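Trisska Users' Forum > Research and Methods > Two-arm handling

Thread: Pausing one arm during enclosure work - results and request for comment

Plirilon_Lab
Posted in November

Our group has completed a comparison of two ways of collecting demonstrations for control-box assembly on a two-arm cell, and we would welcome comment before the report is circulated to partner sites.

In the first method, both arms were guided at the same time by one operator. In the second, which we call staged guiding, one arm is held at a waiting pose while the other works, and the roles change only at agreed points. We collected 2,112 demonstrations in total. After removing those with a dropped part or a missed role change, we trained one policy on each set and tested both on the same 525 trials.

The staged policy completed 327 of the 525 trials. The policy trained on simultaneous guiding completed fewer, and most of its failures came when both grippers were near the enclosure. Part positions on the table were changed before every trial. The layout is the same for both methods.
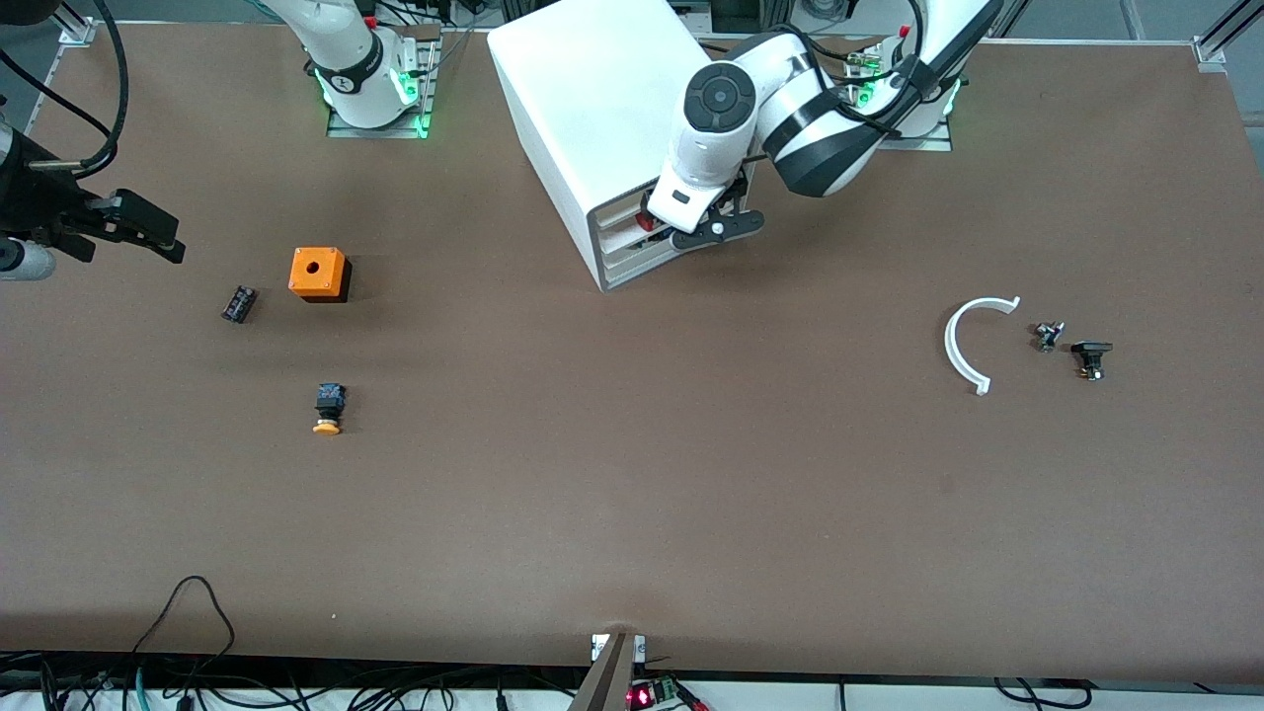

Cell during enclosure work: left gripper at the slatted front face, right gripper at the far left of the table.

Comments on the choice of role-change points would be particularly helpful. At present there are 6 in each demonstration, fixed in advance by the written procedure.

derkach_integration
Thank you for sharing this. We have a concern about the comparison itself. An operator who guides one arm at a time has more attention to give to it, so the staged set may simply contain cleaner movements. Did you compare the smoothness of the paths in the two sets? Without that, we do not think the result can be credited to the staging.

Plirilon_Lab
A fair point. We compared path length but not smoothness. The staged paths were shorter for the left arm and much the same for the right. We will add a smoothness measure to the report.

pimberg_cell2
We must disagree with the previous poster in part. If staging leads operators to produce cleaner movements, then that is a benefit of the method and should be counted as such. A site choosing between the two will want to know which produces the better policy for the same effort. The cause is a separate question.

derkach_integration
It is separate, but the title of a report tends to be read as a claim about cause. Effort was not equal either, unless the hours were matched. Were they?

Plirilon_Lab
The number of demonstrations was matched - the hours were not. Staged sessions took longer. We accept that this should be stated on the first page.

bench_notes
Could the parts layout be published with the report? The orange box and the small switch parts are lying well apart in your picture, and our own trials suggest that crowding matters more than timing. We would be glad to repeat your test with the parts close together.

Plirilon_Lab
We can release the layout files with the written procedure. Please use the same role-change points in the first instance, so that the two sets of results can be read side by side.

pimberg_cell2
We would ask that fixed points be tried against points chosen by the operator. Our staff found fixed points awkward when a part had to be picked up a second time.

derkach_integration
Agreed on that, at least. We remain doubtful about the main result until the hours are matched.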